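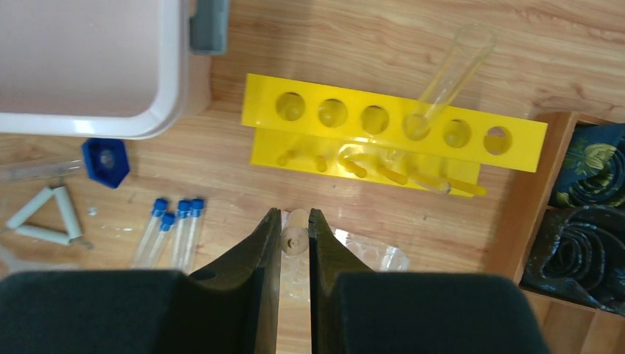

Finding out why a gripper let go of a tube

Last updated 2021-11-03

These steps are for anyone working on the two-arm bench at Gendesdale. Use them when a tube has been dropped, or when an arm has stopped part way through a pick from the yellow rack. You will need a lint-free cloth, a 2 mm hex key and a spare plastic tube. Allow 39 minutes if you have to repeat the full grip test.

The fault we see most is a slow loss of grip. The fingers close on the tube, the arm lifts, and the tube slides down until it falls out on the way to its slot. The log shows a good pick every time, as the controller only checks that the fingers stopped before they were fully shut. In the Beltine software this comes up as code 38, "object lost", and only if the fingers close further during the move.

1. Stop the arms

Press the stop button and wait for both status lights to go amber. Do not reach in while either light is green. An arm that has paused on a fault can start again if somebody clears the message at the desk.

If glass has broken, switch off at the wall before you clear it up. Use the tongs and the sharps tub. Don't brush glass towards the front rail, where it gets into the slots.

2. Leave things where they fell

Write down which arm had the fault and which hole it was working at. Where the tube ended up is useful too. A tube lying close to the rack points to a bad pick. One found further away was more likely lost during the move.
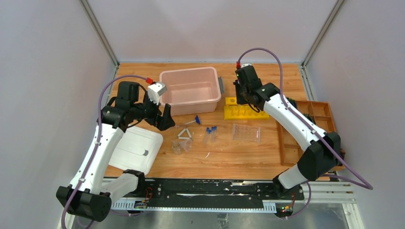

Right gripper over the yellow rack, left gripper by the pale pink bin.

3. Check the fingers

With the power off, wipe the inside face of each finger and look for a shiny patch. Try to rock each finger by hand. Any play at all means the screw has backed out. Nip it up with the hex key and don't force it.

4. Check the cables

Follow the purple cable from the red connector back to the base. It should bend freely and not pull tight at any joint. Push the connector home. We had one at Clititz in December that was half out, and the gripper lost power whenever the wrist turned.

5. Test the grip

Switch on and run the Stöckli grip test at low speed with the spare plastic tube. Do 10 lifts on each arm. One slip is a fail. If it fails, swap both finger pads on that gripper and run the test again from the start.

Never use a glass tube for this test. Put the sheet in the bench folder whether the arm passed or failed.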